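Última actualización: abril

Acta de conformidad

Abril. Por Danuta Tokarz

La Dirección de Reputación Digital de Plelby comunicó a su personal, a las nueve de la mañana, que el módulo de opiniones contratado por la cadena hotelera Waleck mostraba una reseña de procedencia desconocida. El módulo reunía las valoraciones publicadas en varios portales y las presentaba en la página del cliente, ordenadas por fecha. La reseña llevaba fecha del año siguiente.

Se encargó la revisión al inspector Nolte, funcionario de carrera antes de pasar a la empresa privada, quien redactaba sus informes en tercera persona y los firmaba dos veces. Nolte examinó los 4000 registros de la base y no halló el origen del texto. La reseña concedía cinco estrellas y decía: «Habitación 105. El señor Nolte fue muy amable al devolverme la llave».

El inspector hizo constar que no conocía el hotel. Hizo constar asimismo que no poseía llave alguna que no fuera suya. La Dirección tomó nota de ambas declaraciones y solicitó que se retirase la opinión. El sistema la retiró a las doce y la publicó de nuevo a las doce y un minuto, con una línea añadida: «Repetiré».

Waleck no presentó queja. Las reservas habían aumentado y su representante, la señora Tumis, rogó por escrito que no se modificara nada. Adjuntaba, para mayor comodidad del inspector, una invitación por 6 noches.

Nolte aceptó a efectos de comprobación. Viajó con una maleta pequeña y el expediente completo. En recepción le entregaron dos llaves de la 105, sujetas con la misma anilla, y le pidieron que firmara una sola vez.

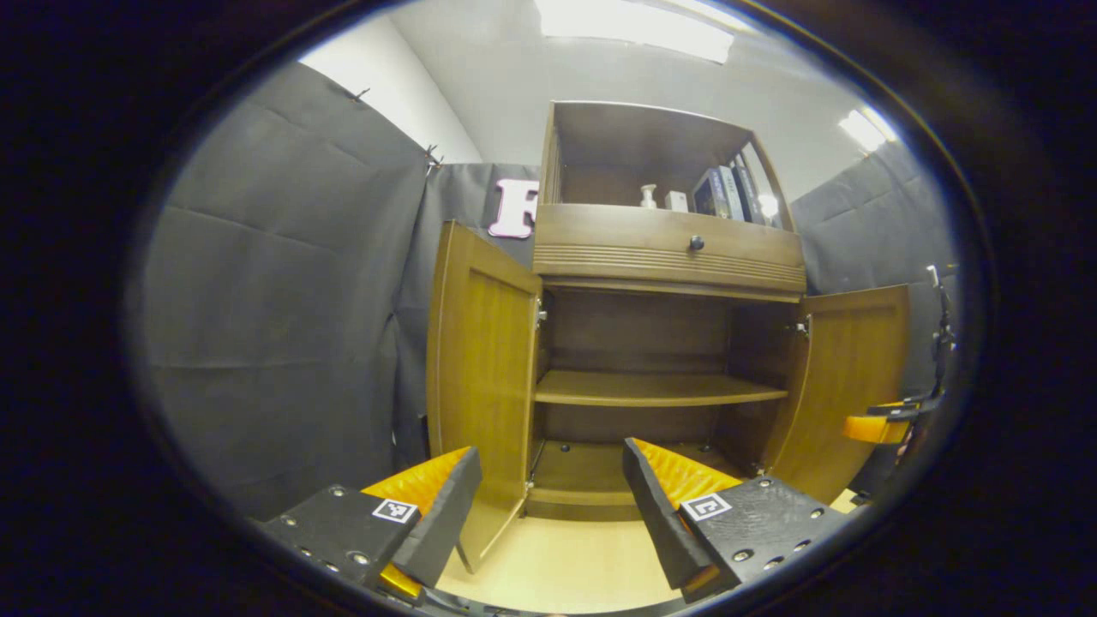 Aquella noche el inspector redactó el informe definitivo. Consignó el estado de la habitación, el silencio del pasillo y la hora exacta, las once y veinte, en que alguien llamó a la puerta y preguntó, con toda cortesía, si había encontrado su llave. Nolte separó una de la anilla y la entregó. No pidió el nombre. Al cerrar, advirtió que había olvidado firmar la segunda copia, y la dejó así.

Comentarios

Marisa_L: Me ha gustado el tono de expediente. Lo de «Repetiré» me dio un escalofrío.

tomasgr: ¿Habrá continuación? Quiero saber quién llamó.

Lector de provincias: Trabajé años con un programa parecido y las fechas salían igual de mal. Cinco estrellas.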